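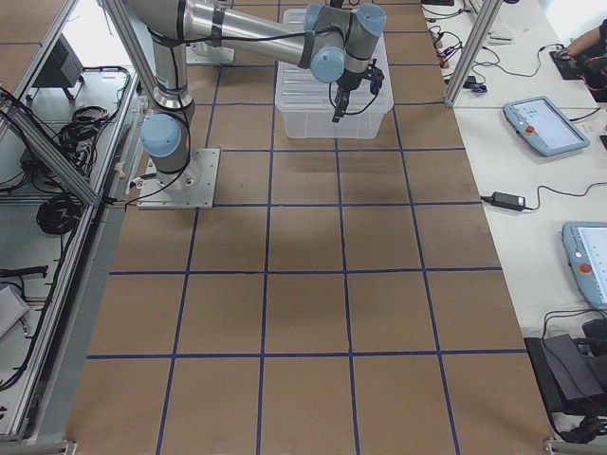

hobnail_and_flask: Go from the Wostville end! I've walked it both ways and the long drag up out of Koltport is a grim start to anyone's day, whereas coming down to the sea with your legs already warm is pure joy.

Walking from Wostville to Koltport in one day, is it doable?

Posted by slowcoachsue

Hello all, I've finally got the walking bug after years of saying I would, and I'd love to do the old drovers' path over Bellamy Hill as a one-day walk in February. I'm fairly fit but not quick, and I stop to look at every bird. My questions are whether I can get it done in daylight, what the path is like after rain, and whether there's anywhere to get a hot drink on the way. My map is an old one of my dad's and shows an inn at Budell, but I can't find anything about it online. I can get to Wostville on the early train and I'm hoping to come back by bus. Boots are broken in, waterproofs are decent, flask is enormous.

fellside_fox

Oh you are going to love this one, it's my favourite walk in the whole area and I must have bored half my family with it by now. Yes, it's doable in a day, even in February, if you're on the path by 8 in the morning. Bellamy Hill is 1,222 feet at the top, which sounds worse than it feels, and most of the climb is on a wide green track with a good surface. The steep bit is the last 300 feet, where the track gives up and you're on grass with a wall to your left. Follow that wall! In mist people drift off to the right and end up in the wrong valley (I have done this, and it's a very nice valley, but there's no bus in it).

The mud is between the sheepfold and Budell. After rain it can go over the top of a low boot, so take gaiters if you've got them. There's a drier line along the upper side of the field, on the right of way, which looks longer but saves you time and temper. Coming off the hill there are two gates close together and the second one has a sulky latch. Lift it and push with your knee.

For birds, give yourself a proper stop at the beck below Budell. I've had dippers there nearly every winter, and once a woodcock that went up from under my feet and frightened the life out of me. From there it's lanes and a lovely sunken path all the way down, and you smell the sea before you see it.

Take a head torch anyway. And do tell us how you get on!

budell_bramble

inn shut years ago, its a house now. there's a bench by the church out of the wind, good for sandwiches. no shop

teapot_rambler

Lovely question, I did this last winter with a friend who's slower than me, and we had time to spare. Only adding the bus: the stop you want in Koltport is the one up by the library, as the harbour stop isn't served in winter. It's 30 minutes back to Wostville and the last one leaves at teatime, so check the times the night before. The chip shop opposite the library stays open out of season and the tea comes in a mug the size of a bucket.

slowcoachsue

Thank you all so much, gaiters ordered! Shame about the inn. Will look out for the dippers.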